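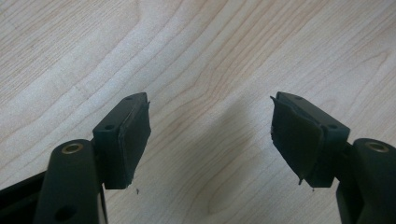 Pale wooden tabletop with a long, wavy grain.

Table people wanted: join us for the Sedska furniture care course

July 1, 2019
By Rutilio Pacheco

Print this page | E-mail this page

If you have ever run your hand over an old table and wondered what on earth to do with it, we would very much like to hear from you! The Mollel workshop is looking for people to take part in our new course on looking after veneered furniture, which begins in October at our rooms in Sedska and carries on, with a break for half-term, until everybody's table is done.

We are fond of pale veneers here, the blond ones especially, where the grain wanders across the top in curves and then closes up into little rings like knots (I could look at it all afternoon, and have). They mark easily, and people tend to be frightened of them. You will learn to clean a top, lift an old ring left by a cup, lay down a loose corner and choose a finish that doesn't turn everything orange.

You don't need any experience. You do need to be 18 or over, happy to stand for a couple of hours at a time, and able to bring one small table or a loose top of your own. If you haven't got one, tell us when you write and we will look through the store, where there is usually something wanting a bit of kindness.

There are 31 places. The fee is £35, with tea, cloths, glue and wax included, and anyone who finds that difficult should please just say so. We ask you to come to every evening if you can, as the glue waits for no one and neither does Mollel's boiler.

To apply, send us a short letter telling us about your table: where it has lived, what has been spilt on it, what you hope to do with it next. A photograph is lovely but not needed. Write to Rutilio Pacheco, Mollel Workshop, 127 Brovmont Road, Sedska, or leave your letter at the front desk. We reply to everybody, though it may take us a little while.

Related items
Chair seats: a beginner's evening
Fustuvau timber sale, dates and parking
Wanted: old clamps, any size
Getting to the Brovmont Road rooms by bus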